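Zwischenbericht zum Projekt Montoya, Standort Widorska
Stand: 07/05/2018

Hallo zusammen,

ihr habt euch diesmal etwas weniger Tabellen und etwas mehr Alltag gewünscht, also schreibe ich einfach mal auf, wie es bei uns gerade läuft. Die Zahlen hat Iñaki Iglesias trotzdem im Anhang zusammengestellt, der lässt sich das nicht nehmen!

Kurz zum Stand: Die Umstellung der Ausgabe von Hand auf das Greifersystem von Fasteck ist zur Hälfte durch. Von den 626 Stunden, die ihr uns für die Anlernphase bewilligt habt, sind noch 94 übrig. Das ist knapper als geplant, weil wir im ersten Anlauf viel zu schwere Päckchen genommen haben und alles noch mal von vorn machen mussten (mein Fehler, ich wollte gleich mit dem Schwierigsten anfangen). Inzwischen arbeiten wir mit leichter Ware, und das geht deutlich flotter.

Was ändert sich nun für die Leute? Bisher lief jemand aus der Ausgabe den halben Tag zwischen Tresen und Fächern hin und her, bückte sich, schloss auf, schloss zu. Künftig soll das Holen und Einlegen die Maschine machen, und unsere Leute kümmern sich um Reklamationen, Nachbestellungen und alles, was Urum nicht erkennt. Urum ist die Software dahinter, die kennt ihr ja noch vom Antrag. Zwei Stellen in der Ausgabe werden dafür umgeschrieben, gestrichen wird keine. Das war die Frage, die in der Teamrunde zuerst kam, und ich bin froh, dass ich sie so beantworten konnte – der Ton im Raum war danach gleich ein anderer.

Joon-young Shin hat die Anleitung der Vormacher übernommen und macht das richtig gut. Anfangs fanden es einige albern, mit Handgreifern das zu tun, was sie mit den Fingern in einer Sekunde erledigen. Dann haben sie gemerkt, dass ihre eigenen Kniffe gefragt sind: wie man eine Tür aufzieht, ohne dass sie zurückschlägt, oder wie man ein Päckchen packt, ohne die Ecken zu zerdrücken. Seitdem wird in der Pause gefachsimpelt, das hätte ich nie erwartet! Eine Kollegin hat sogar eine eigene Reihenfolge für die oberen Fächer vorgeschlagen, und die haben wir so übernommen.

Nicht alles ist rosig. Die Arme werden schwer, wenn man die Greifer lange hochhält, und nach einer Dreiviertelstunde lässt die Genauigkeit nach. Wir wechseln jetzt öfter durch, das kostet Zeit, muss aber sein.

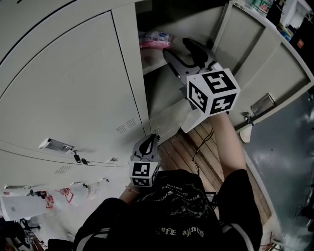
Beim Schichtplan hakt es auch noch ein bisschen. Wer vormacht, fehlt am Tresen, und zu den Stoßzeiten merkt man das sofort. Bis August würde ich deshalb gern eine Aushilfe für die Vormittage dazunehmen, der Betrag steht im Anhang unter den Personalkosten. Ohne sie schaffen wir die unteren Fächer vermutlich erst im Herbst.

Und noch eine Bitte: Könntet ihr bei Fasteck wegen der Ersatzbacken nachhaken? Auf mich hören die nicht so recht, ich habe schon mehrmals geschrieben. Den nächsten Bericht bekommt ihr wie vereinbart nach der Abnahme der oberen Reihe.

Viele Grüße aus Widorska

Diese Website verwendet Cookies, um Ihnen den bestmöglichen Service zu bieten. Mit der weiteren Nutzung stimmen Sie der Verwendung von Cookies zu. Mehr erfahren | OK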